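Drustura Building Residents' Board > Shared Kitchens > Storage of liquid condiments

gravex_46
Residents on the sixth floor have asked that the rule on open bottles be reviewed before December. As written, any opened sauce or vinegar must be kept in the refrigerator or removed. The refrigerator has 12 shelves for the whole floor, and I do not consider this a fair use of them.

Stekora
The rule was adopted after the ant problem and should remain. Exceptions were granted informally last year, and the result was sticky shelves and a cleaning charge of $300 divided among all of us.

northstair
With respect, the charge concerned spilled syrup. Vinegar is acidic enough to keep well in a cupboard. Soy sauce is salty and will not spoil quickly at room temperature, although the flavor holds longer when chilled.

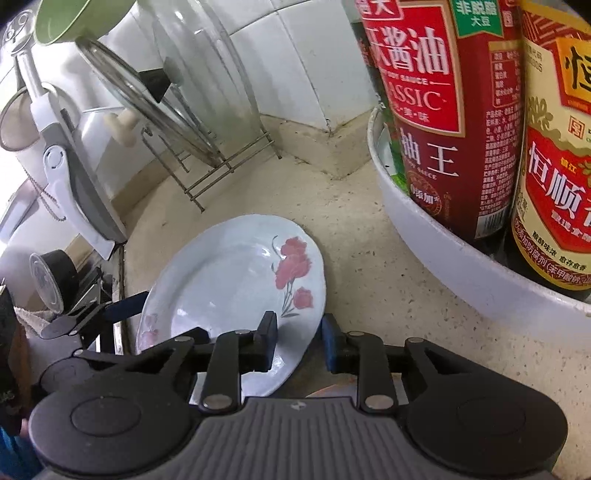

Counter storage could be allowed under a simple condition: every bottle must stand in a tray that can be lifted out and washed. Our own kitchen follows this practice. The soy sauce and the Hengshun vinegar share a round white plastic tray, and wiping the counter means moving one item. I would ask that the revised rule permit one tray per household.

Pešek
I support the tray condition but not the allowance of one per household. There are 46 households using these kitchens. Even if half of them took it up, there would be no room left to prepare food.

gravex_46
Would a limit of 6 trays per kitchen be acceptable, assigned by sign-up sheet?

Stekora
It would not. Sign-up sheets favor those who are home during the day. I remain in favor of the present rule - with vinegar exempted, if the majority wishes it.

northstair
Vinegar alone would be a reasonable start. I will submit both wordings, and residents may state a preference on the form.

Pešek
Please include the wording on labels as well. Unmarked bottles should be removed after 12 days under either version.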